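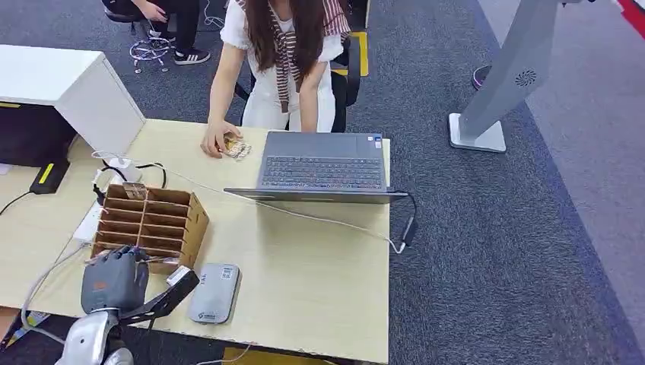

Please Stop Being Proud of Coming to Work Sick

By Jonalyn Espiritu
22 February 2022

In my first office job, at a small translation firm called Zerska, there was a colleague who had not missed one day in 27 years. Each May the director gave him a certificate. We all clapped, and I clapped too. I also caught his cold two times that first spring, and the second one stayed with me until summer.

I think we should no longer clap for this. A person with a fever who sits at a desk is doing perhaps half of the work, with many mistakes that somebody must repair later. I have repaired such mistakes. Once I sent a contract to a client in Ornley with two pages of the wrong language inside, and on that day I had a pill in my hand more often than a pen.

My friend Abilio Sotomayor, who managed the warehouse office at Plukeck, does not agree with me. He says that it is easy to speak about rest when your salary comes the same. Many of his people lost 100 dollars for each day at home. He is right about this, and I do not want to blame a worker who comes in sick to pay the rent. My complaint is with the employer who takes away the 100 dollars and then puts a poster about health in the kitchen.

There is also the matter of the laptop. Now we can work from bed, so many managers expect it. I hear people say, "I am sick, but I am online." In my mother's language this sentence would sound very strange. If you are sick, you should be allowed to close the computer and sleep, and your message can say only that you are sick.

At the firm in Figueroa where I work now, the rule has two lines. You write before nine. You do not explain. I have used it twice, and both times my desk was still there when I came back.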